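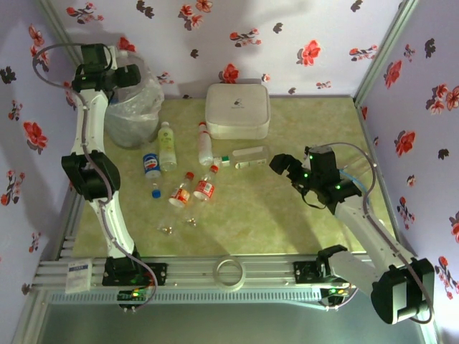 Lundi 14 septembre 2020

Trois semaines que je n'ai rien écrit ici, le temps de finir la série d'essais sur le tri à deux bras. Je pose les résultats maintenant, avant d'oublier les détails, et parce que deux lecteurs m'avaient demandé la suite du billet de mars.

Rappel rapide. En mars, j'entraînais une politique par imitation sur un seul bras, avec des objets rigides, tous debout. Le taux de réussite était bon et ne voulait pas dire grand-chose. Dès qu'une bouteille était couchée, le bras descendait à la hauteur habituelle et refermait la pince dans le vide. Les données ne contenaient que des bouteilles debout, la politique ne savait faire que ça.

La nouvelle série s'appelle Bradska (c'est le nom du dossier, il est resté). Deux bras sur le même rail, une table, des emballages de boisson posés sans ordre particulier. Bouteilles transparentes, canettes, quelques boîtes blanches, des bouchons. Une partie debout, le reste couché et orienté n'importe comment. J'ai gardé le papier peint à fleurs et le plateau vert marbré du début. J'avais pensé passer à un fond uni, plus facile pour la vision, mais un fond uni aurait surtout caché les défauts du modèle.

J'ai enregistré 196 démonstrations en téléopération. Une démonstration dure 30 secondes au maximum, au-delà je coupe et je recommence. Après découpage en segments de prise, de transfert et de dépose, il reste 3 457 segments exploitables. J'ai jeté tous ceux où les deux pinces se touchaient, même légèrement. C'était sans doute trop sévère, j'y reviens plus bas.

La méthode tient en peu de choses. Chaque bras a sa propre politique, entraînée sur ses propres segments, et un petit module commun décide lequel des deux a le droit d'entrer dans la zone centrale. L'autre attend en position haute. J'ai repris ce principe de Grumau, l'outil de planification que j'utilisais déjà pour les trajectoires, en remplaçant ses règles fixes par un score appris. Le score dépend de la position des deux pinces et de l'objet visé. Pas de l'historique.

J'ai comparé trois variantes : une politique unique pour les deux bras, deux politiques sans arbitre, deux politiques avec arbitre.

La politique unique est la plus agréable à regarder. Les mouvements sont fluides, les deux bras partent ensemble. Elle se trompe souvent d'objet, et quand un bras hésite, l'autre hésite aussi. Je pense qu'il faudrait bien plus de démonstrations pour qu'elle apprenne à les découpler.

Sans arbitre, chaque bras travaille correctement de son côté et ça se gâte au milieu. J'ai arrêté cette variante au bout de 8 essais, après un choc qui a décalé un poignet. Une demi-journée de recalibration.

Avec arbitre, c'est plus lent et nettement plus fiable. Les objets couchés sont pris dans la majorité des cas, y compris quand le goulot pointe vers le fond de la table, l'orientation qui me posait le plus de problèmes. Les bouteilles debout ne sont plus un sujet.

Ce qui ne marche pas encore :

Le plastique transparent devant un fond chargé. Le détecteur trouve l'étiquette et le bouchon, puis devine le reste. Si la bouteille est tournée et que l'étiquette est cachée, la prise part trop près du goulot et l'objet pivote dans la pince.

Les sacs. Un sac froissé n'a pas de forme stable, le modèle en propose une différente à chaque image. Le bras se place au-dessus, corrige, corrige encore, et finit par dépasser le temps imparti. J'ai essayé de figer l'estimation dès le début de la descente. C'est un peu mieux - mais si la première estimation est mauvaise, il n'y a plus de rattrapage.

Les bouchons isolés. Trop petits pour l'ouverture des doigts, et souvent confondus avec un reflet du plateau. Je les laisse sur la table comme distracteurs et je ne les compte plus comme cibles.

Sur les segments jetés : en relisant les journaux, je vois que beaucoup de contacts entre pinces avaient lieu pendant de bons transferts. En les supprimant, j'ai appris à l'arbitre une distance de sécurité trop grande. Il bloque un bras alors que le passage est libre. Je vais les remettre, avec une étiquette à part, et réentraîner uniquement le score. Les politiques de prise ne bougeront pas.

Autre chose à corriger, l'annotation. J'ai tout fait dans Shehu, image par image, et l'export perd l'orientation des objets couchés quand deux boîtes se chevauchent. J'ai réparé à la main. Pour la prochaine série j'écrirai un vrai script de vérification avant l'entraînement, ça m'évitera de relancer une nuit de calcul pour rien.

Le code de l'arbitre est dans le dépôt Trernenik, branche principale. Les démonstrations n'y sont pas encore, le tri des fichiers n'est pas terminé. La configuration fournie correspond à mon rail et à mon écartement entre les bases. Si les vôtres sont différents, changez les deux valeurs en haut du fichier avant de lancer quoi que ce soit sur le matériel, et faites le premier essai à vitesse réduite.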